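The Board Game I Can't Put Down

I have 2,000 jigsaw pieces in a closet and haven't opened the box in five years. What I do instead, most evenings after 8, is sit at my kitchen table and put pegs in a board.

I know how that sounds! A peg board is what you hand a toddler so you can drink your coffee. But the grown-up kind (fixture boards, if you're talking to the people who sell them) has pins, knobs and odd little shapes that each go in one place, and some of them are fussy enough to make me hold my breath.

I got hooked at an open workshop in Stamport last April. There was a long table of boards, and I sat down at one meaning to stay a minute and got up when they started stacking the chairs. I went home and ordered a starter board from Ponine, a small outfit that ships them in plain cardboard with the pieces rattling around in a paper bag. No instructions, just the bag. I loved that.

The knobs are easy. You get a whole hand on them, you feel them settle, done. The pins are where I come unglued. Pinch too low and your fingertips hit the board before the pin is home; pinch too high and it leans over like a bad fence post. My trick, if you can call it that, is to go in from above with my fingers curled and let the pin find the hole while I barely hold on. Works most of the time - my thumb still wrecks it when I'm tired.

Color matters more than I expected, too. My first board was gray with gray pieces, and by lamplight I was mostly playing by feel. Now I want a white board and blue parts, on a dark table so that nothing at the edges pulls at my eye. I went so far as to buy a black tablecloth. Dropped pins show up on it right away, and I drop a lot of pins.

There are clubs, of course. The one in Brorside has 600 members and a newsletter, and they argue about hole depth the way my family argues about pie crust. The Vieira boards have a real following over there because the fit is so snug. I tried one and went back to my Ponine with sore fingertips and no regrets.

I keep mine set up at the end of the table now, and we eat at the other end.
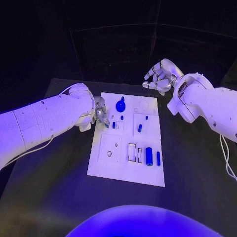

Blue parts on a white board, with a small peg at the corner by the fingertips.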